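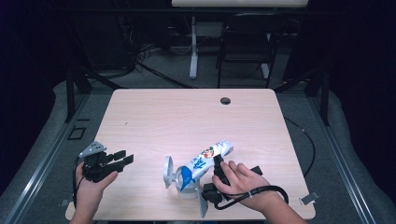

Se buscan participantes con paciencia para los envases

En Ultari estudiamos cómo se manejan bolsitas, botellas y recipientes con tapa, esos que en casa se abren bien hasta que alguien mira. Las sesiones duran 90 minutos y se hacen en nuestra sala de Mendoza, ante una mesa de madera clara. No pedimos currículum — pedimos manos tranquilas.

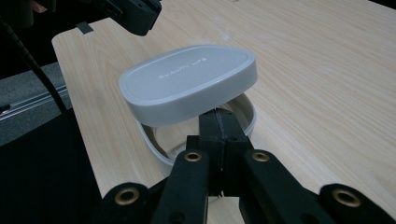 Valoramos experiencia previa con fiambreras rebeldes. Abstenerse quienes resuelven las tapas a golpes. Inscripciones con Noemí Hinojosa, extensión 454, hasta el final de diciembre.
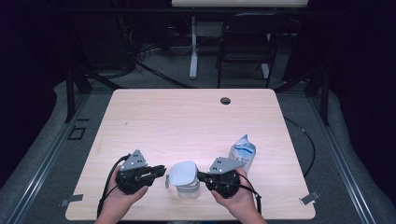 ¿Hay que llevar envases propios?
Los ponemos nosotros; los suyos, con su tapa perdida, pueden quedarse en casa.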